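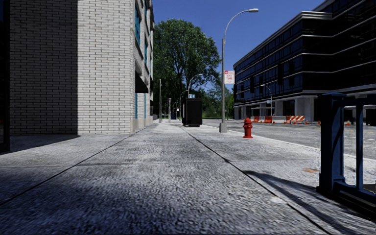

砖墙建筑旁的混凝土人行道

首页 | 居家须知 | 婚礼筹备 | 花材养护 | 联系我们

自备婚礼花材的处理与保存

凡自行制作捧花、胸花及桌花的新人,可参照本页安排花材的醒花、存放与运送。内容由Prirkance婚庆服务中心花艺组编写,Remo Gisler审订。

一、容器与工具
花桶使用前应以洗洁精刷洗,再用清水冲净,桶壁不得残留旧叶或黏液。剪刀须保持锋利,钝刃易压扁茎部,影响吸水。保鲜剂按包装标注的比例调配,不同品牌不宜混用。

二、修剪与醒花
花材到手后先拆除包装纸及橡皮筋,摘去水面以下的全部叶片。茎部斜剪去三厘米,剪后立即入水。小号花桶每桶注水900毫升,置于阴凉通风处,静置六小时后方可扎制。玫瑰外层护瓣可留至扎制前再摘;绣球失水较快,可将花头短时浸入清水,取出后轻轻甩干。
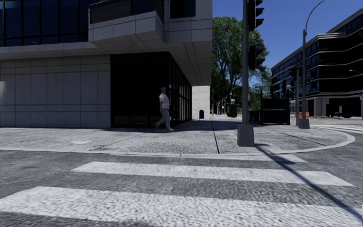 康乃馨与小菊较为耐放,可提前两日处理。郁金香入水后仍会继续伸长,扎制时应预留高度,并用纸包裹茎部以防弯曲。百合的花药须在花苞初开时摘除,以免花粉沾染礼服和桌布。布料一旦沾上花粉,应先用胶带轻粘,切勿用湿布擦拭。

三、胸花与桌花
胸花应于婚礼当日清晨制作,完成后放入垫有微湿纸巾的密封盒冷藏,不得与苹果、香蕉等水果同放。桌花所用花泥应平放水面,任其自然下沉,不可用手按压。宾客达50人以上的,建议另备一桶散花,以供临时替换。
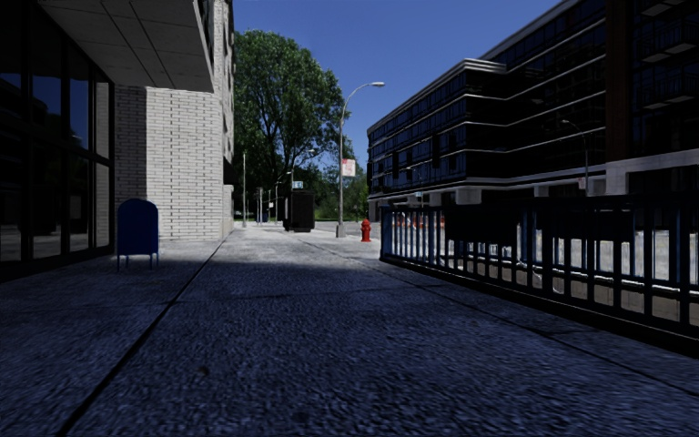 四、运送与卸货
花桶装车前应倒去部分存水,桶间以毛巾塞紧。捧花直立放入窄口容器,不得平置于座椅。到达场地后,先查看门前光照情况再行卸货:如图中这类人行道,近处为大片阴影所覆盖,远处则有日照,花桶应放在阴影一侧,并避开行人通道。六月举行婚礼的,宜将卸货安排在上午较早时段,花材入室后亦不得正对空调出风口。

五、礼后处理
需保留的捧花应于当晚拆去丝带,分成小束,倒挂于避光干燥处。丝带以冷水手洗,阴干后低温熨平。租用的花器须倒净存水、擦干后归还,花泥碎屑不得倒入水槽。

最后更新:2026年2月21日

联系我们 | 版权所有 © Prirkance婚庆服务中心 | 返回顶部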